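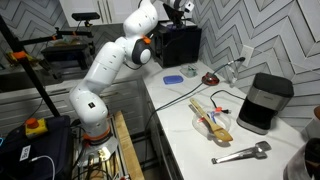 Measuring how much a wrist camera helps on a cluttered counter

This page explains how to run the comparison we use at Distent to find out whether a second camera view is worth having when a policy is trained on kitchen tasks. It assumes you have a single arm on a fixed base, a stop button within reach and a way of recording demonstrations. We use our own recorder, Planum, but any tool that writes joint positions and camera images against one clock will do.

The question is narrow. Given the same demonstrations, does a policy trained on two views place objects more reliably than a policy trained on one? Most published answers change the data as well as the cameras, and then you can't tell which of them made the difference. The method below records everything once and drops a view at training time.

What you need

One arm and a base that can't shift. Ours is bolted to aluminium extrusion. If the base moves between recording and testing you will have to start again.
One fixed side view on a stand.
One view of the counter from another direction.
A lidded food container, a bowl, a spatula and a pair of tongs.
A real counter, or a table with as much on it as a real counter would have.

Step 1. Fix the layout

Decide which objects the task uses and which are only there as clutter. In our version the container and its lid are the task. The bowl, spatula, tongs and coffee maker are clutter and the arm should never touch them. Cables stay where they are. We tried tidying them away for an early run and the policy did badly as soon as they came back.

Write the layout down before you record anything. A sketch on paper is fine. Mark the places where the lid may start and the places where the container may start, and leave some counter between them so that the two don't overlap.

Step 2. Set the start pose

Every demonstration has to begin from the same joint positions. Choose a pose with the wrist pointing down over the counter and with clear space under it. Save it in the recorder under a name you will recognise. In Planum this is the "home" field, and it is checked before each recording starts.

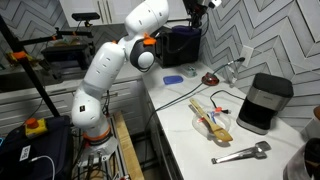 The arm with its wrist pointing down over the back of the counter. The blue lid is lying flat.

Send the arm to the pose five times from different directions and compare the joint readings. If they don't agree, sort that out first. A loose base bolt is the usual cause, then a bad zero on the wrist joint.

Step 3. Record the demonstrations

Record 199 demonstrations. We arrived at that number by accident (one of 200 was corrupt) and have kept it so that results can be compared from one run to the next. Spread them evenly across the start places on your sketch. Change operator halfway if you can – people have habits in how they approach a lid, and the policy will learn them.

Keep failed attempts in a separate folder. Don't delete them. They are handy later when you want to know whether the policy fails in the same way a person does.

Stop for the day if the daylight changes a lot. Our first set ran from the morning to 5 pm and the late recordings had to be dropped.

Step 4. Train two policies

Train one policy on both views and one on the fixed side view alone. Everything else stays the same: the demonstrations, the number of steps, the random seed and the image size. We use the Yan training script with its default settings. For the single view, replace the missing image with a blank one of the same size. Leaving it out altogether changes the shape of the network, and you are then comparing two things at once.

Repeat with a second seed if you have the time. If the two seeds disagree by more than the two policies do, the comparison has told you nothing and you need more trials.

Step 5. Check the working area

Before you test, move the arm by hand through the whole area it may use, with the motors in free mode. Look at the elbow as well as the wrist. The elbow swings wide on a reach to the far end of the counter, and it is easy to miss this when you are watching the fingers. Check too that no loop of cable along the arm goes tight at full stretch. 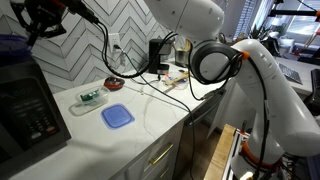

Step 6. Run the trials

Run 40 trials for each policy. Alternate them, one from the first and then one from the second, so that any drift in the light or the base affects both equally. Whoever resets the counter shouldn't know which policy is next. The Judis scheduler can hide this for you, or you can have a second person start the runs from another room with the first keeping a hand near the stop button.

Score each trial as placed or not placed. A lid that sits on the container but isn't pressed down counts as placed. A lid that ends up leaning on the rim doesn't. Note every contact with a clutter object in its own column, even if the trial went well otherwise.

What we found

With both views the lid was placed in 34 of 40 trials. With the side view alone it was placed in 22. Most of the extra failures came at the last moment, when the lid was over the container and slightly turned. From the side that turn is hard to see.

Contacts with clutter hardly differed. Each policy touched the spatula handle, and both did it on the way back to the start pose. We now put more of the return movement into the demonstrations.

Common problems

The policy freezes above the lid. Check for demonstrations where the operator paused there. Trim the pause and train again.

The arm reaches for the place where the lid used to be. Your start places aren't spread evenly enough. Plot them and fill the gaps.

One view lags behind the other. Wave a hand in front of both cameras and compare the recordings. Anything over 2 frames needs fixing before you record more.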